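How do I get old paste wax off a hardwood floor?
Posted by Soledad Echevarría in Floors & Walls
353 views

We bought a house in Brarkcombe whose previous owner waxed the oak floors every November whether they needed it or not. The result is a yellowish film that shows every sock print and collects dog hair like it's being paid to. I want to refinish eventually, but for now I'd settle for a floor I can't write my name in. Mineral spirits? Vinegar? A blowtorch? The dining room is 180 square feet and my knees are not young.

Marlina Jugah
Mineral spirits, and put the vinegar back in the salad. Open the windows, wet a rag, rub a patch the size of a doormat with the grain, then wipe it with a clean dry rag before it dries. Change rags when they turn brown, which they will do insultingly fast. I did a hallway with more than 3 coats on it and went through every old T-shirt my husband owned, including two he was still wearing.
Spread the used rags flat outdoors to dry. Don't ball them up in a trash can, they can catch fire. Pilot lights off, no smoking.
Before any of this, try a spot inside a closet. If the finish underneath goes gummy you may have shellac and should stop and ask again.

Pascal Rothe
just put a rug on it

Wanting Gu
Marlina has it right. I'd add that very fine synthetic pads help in the corners, where the wax is thickest and the previous owner was apparently happiest. Skip steel wool on oak, as the little bits left behind can make black spots. And if you do refinish later, tell whoever does the sanding that the floor was waxed. New polyurethane won't stick to what's left in the seams.

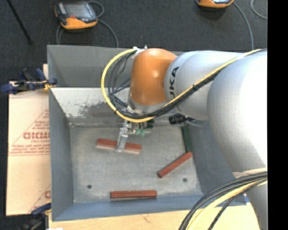

Can I mop the floor with water the same day I strip the wax?
Leave it overnight with the windows cracked, then use a barely damp mop and dry it right away. Bare or thinly finished oak soaks up water and the grain will lift.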